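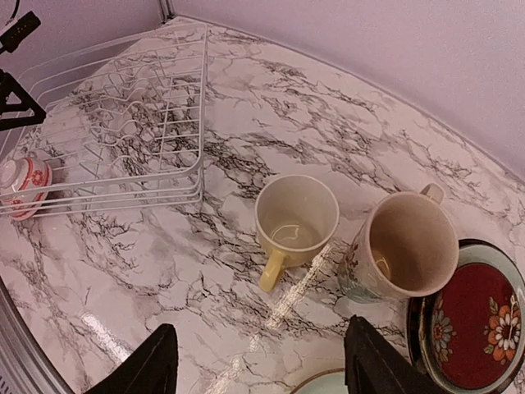

Lodhi dish unloading, progress to end of Feb. Short one this time, most of the month went on the grip fault. We ran 278 unload/load cycles before stopping, target was 300. The fault is in the left arm at the Drusavness cell. Fingers report fully closed when they arent, controller believes it, arm lifts, piece slips back. Happens mostly on handles. The yellow mug with the handle on its side is fine to reach with the fingers wide open like that, closing is where we lose it. Bowls OK so far.

Worst case was cycle 168. Arm carried on to the next move with a plate half held and it went down on the counter. Plate chipped, no one near, doors shut. We logged it as a safety matter anyway as the stop should of tripped and didn't. Stop threshold was set for the old fingers, our mistake, missed in the January changeover.
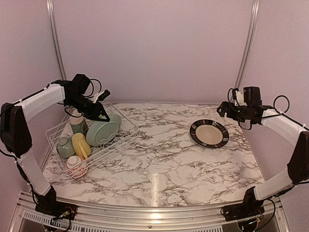 Since then: threshold reset, both arms. Speed down 20 percent until Gelldale sign off on the change. Wrist cables re-tied on the left, one was pulling at full reach and may be part of the false reading, not proven. Swapped the finger encoder too, so can't say yet which fix did it. Will put the old one back for a day to find out.

Still open:
Written stop test, before every shift. Draft done, needs Fostham to review.
Replacement encoders, on order, no delivery date yet.
Remaining cycles, restart when the stop test is signed.

Budget unchanged apart from the encoders. No extra money asked for. Next report March 2026, will include the fualt log in full.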